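The case for the shared drill

2 min read

My street in Riltlow has 30 houses and, I suspect, 30 electric drills. Mine has made two holes since January, one of them in the wrong place. We talk grandly about using less, then each buy our own ladder — and a shed to keep it in. The Prikoswood tool library lends all this for less than the price of a sandwich.
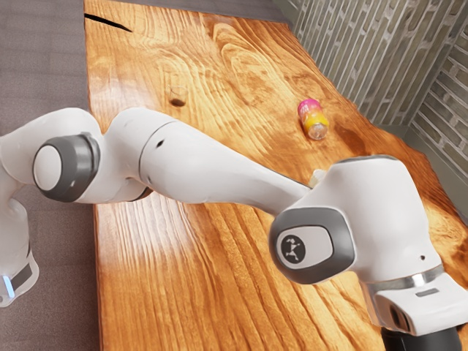 Issue 30, p. 2

Lending is slower, I admit, and you may have to speak to a neighbour. I've survived it twice.

4 comments · 30 shares

Contact us | Back to top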